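Robotics Club Teaches Two-Armed Robot to Spell

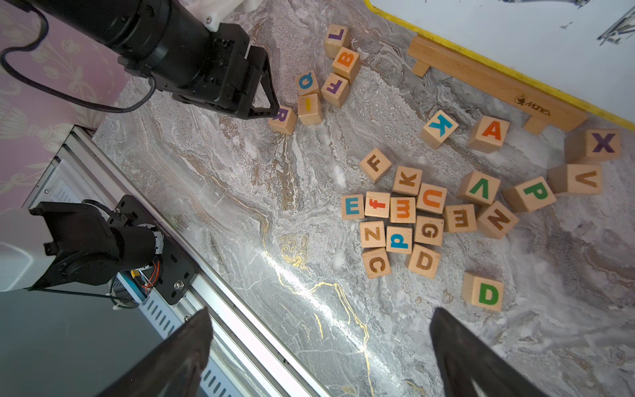
Students in the after-school robotics club at Mertens have until October to get their two-armed robot to spell a five-letter word from a pile of wooden alphabet blocks.

The club has 13 members this year. They call the robot Plisow, and it will be entered in the Rukska student challenge, where teams pick their own tabletop task and run it in front of judges. The entry fee was $200, paid from last spring's bake sale.

Club leader Veerle Visser said the spelling idea came from the students, who wanted something visitors could follow from across a room. The blocks are small and carry letters in several colors, some uppercase and some lowercase.

"Picking up a block is the easy half," Visser said. "Putting it down straight next to another one is where we lose time."

Lotte Van Acker and Jelle Goossens are in charge of practice runs. Members guide the arms by hand through each move and save the run, and the group has set a goal of 1000 saved runs before the challenge. They had 365 at the last count.

Roos Van Rooij is working on the grippers – she wants softer fingertips that won't push neighboring blocks out of place.

The club meets after class at 3:30 p.m. and is open to all grades. No experience is needed. Parents who would like to watch a practice should check in at the front office first.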